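How to Run a Robot Hand Demonstration at an Open Day

Updated 19 July 2026

These are the working notes for showing a robot hand to the public. They were written after the April open day at the Judness workshop, where two arms ran for most of the day in front of small groups. The steps assume you already have an arm with a multi-finger hand fitted and a person trained to run it. They cover the room, the order of the talk, the motions to show and what to check between groups.

Before you start

You will need:

The arm, bolted to its normal base. Do not move it to a folding table for the day.
A barrier or rope line outside the full reach of the arm.
A wired stop button within reach of the presenter.
A second stop button on the visitor side, held by a helper.
A screen for the wrist camera view, placed where the back row can see it.
A box of test objects, with a spare of each.
A printed copy of the motion list, taped near the controls.

At Judness the two arms were called Lososura and Zarninine, after the names of their control programs. Give each station a short name and put it on a sign. Visitors use it when they ask questions, and helpers use it when they report a problem.

Step 1. Set the group size and the clock

Take 20 people at a time. More than that and the people at the back can only see shoulders. Each session lasts 30 minutes, including the time it takes to get everyone in and out. Put a clock on the wall facing the presenter.

Keep a short gap between sessions on paper even if you expect a line at the door. The gap gets used. Someone will stay behind with a question, and the hand has to be looked over before the next group comes in.

Step 2. Mark the floor

With the power off, swing the arm by hand to its farthest reach in each direction, if your model allows it. If it does not, use the reach given in the manual. Mark the floor under the tip of the longest finger, not under the wrist. Add the length of your longest test object. Set the rope line well outside that mark.

Children will lean over a rope. A low solid panel in front of the rope works better, and smaller visitors can still see over it if the arm is working at table height.

Step 3. Set up the wrist camera view

The wrist camera is the part of the show most people remember, and it is also the part most often set up badly. From the rope line, visitors see the back of the hand. On the screen they see what the fingers are doing.

Turn off automatic dimming on the screen. Set the camera exposure for the surface where the objects will sit, and accept that windows and lamps may wash out. If you set it for the windows, the fingers turn into dark shapes and there is nothing to look at. Then move the hand through its whole working range and watch the screen the entire time. Look for positions where the thumb covers the object completely. Change the approach angle for those, or leave them out of the list.

Start each session with the hand still and the camera view on the screen. Leave it there while people find a place to stand. Point out the thumb first, then the fingers across from it. Say that the thumb is the part that makes gripping possible, and that the rest of the talk will come back to it.
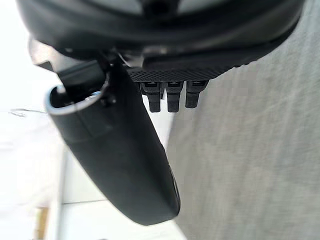
Bélanger wrote to us afterward that the quiet opening was too long for the younger groups, and that the first motion should come within a minute of the door closing. The same message asked for the speed to be cut in half during the first close of the hand, so that people could follow which finger moved when. We have since made both changes to the list in the next step, and we would suggest you start with them.

Step 4. Run the motion list

Keep the list short and run it in the same order every time. The one we use now goes like this:

Open and close the hand, slowly, with nothing in it.
Close one finger at a time.
Move the thumb alone.
Pick up a large soft object, such as a foam block.
Pick up a small hard object, such as a wooden peg.
Hand-over: lower an object into a tray that a visitor may then empty.
Return to rest.

Say what is about to happen before each motion, then stop talking while it runs. It is hard to listen and watch a screen at the same time.

For the hand-over, the tray must sit outside the reach of the arm when the arm is at rest. The visitor reaches for the tray only after the arm has gone back and the presenter has said so out loud. The helper with the second stop button stands next to the tray for this part and does nothing else.

Do not let visitors put their fingers in the hand, even with the power low. People will ask. The answer we give is that a spare hand, not connected to anything, is on the side table and can be touched freely. If you do not have a spare, a printed plastic finger is enough.

Step 5. Deal with a missed grip

The hand will drop something during the day. Plan for it - do not hide it. Let the object lie where it fell, bring the arm back to rest and show the group the wrist camera view again. Ask them what they think went wrong. Common reasons are that the object was not where the program expected it, that the thumb touched it first and pushed it, or that the surface was too smooth for the finger pads.

Run the grip once more. If it fails again, go on to the next motion. Trying a third time uses up minutes and makes the presenter nervous, and a nervous presenter skips safety lines.

If the arm stops with an error, press the stop button before touching anything, even if the arm looks dead. Tell the group that the session is paused. Then clear the error from the control screen in the usual way. If that does not work within 2 minutes, move the group to the other station. This is the main reason we ran two.

Step 6. Take questions

Leave a third of the session for questions. The ones that came up most often at Judness were these.

How strong is it? Give the figure from the manual for your own hand, and compare it with something people carry every day.

Can it feel? This depends on the hand. If yours has touch sensing, show the signal on the screen while it closes on the foam block. If it has none, say so plainly and explain that it works from the camera and from the position of its joints.

Does it learn? Say which of the motions you showed were programmed and which were trained, if any. On Lososura all of them were programmed. On Zarninine the small peg grip was trained and the others were not. Visitors were more interested in this difference than we had expected.

What happens if the power goes out? Find out the answer for your own arm ahead of time. Some arms lock and some sag.

Step 7. Check between groups

With the power off and the stop button in:

Look at each finger joint for grit, threads or bits of foam.
Wipe the finger pads with a dry cloth.
Check that any cable running to the hand has not worked loose.
Wipe the camera cover.
Put the test objects back on their marks and throw out any that are chipped.
Check both stop buttons, then reset.

Foam blocks shed. Ours left crumbs on the pads by midday, and grips on the hard peg began to slip until the pads were wiped. Denser foam would probably help, but we have not tried it yet.

Step 8. Close down

Run the arm to its rest position, not just to wherever it happens to be at the end of the last session. Cut the power, lock the controls and take the key with you. Write down any errors with the time they came up and the motion that was running. Do this the same day. On the Zarninine station we left it until the next morning and could no longer tell which of the two peg grips had caused the stop.

Leave the floor marks in place if the arm is staying where it is. Tape over them with clear tape so they last until the next open day.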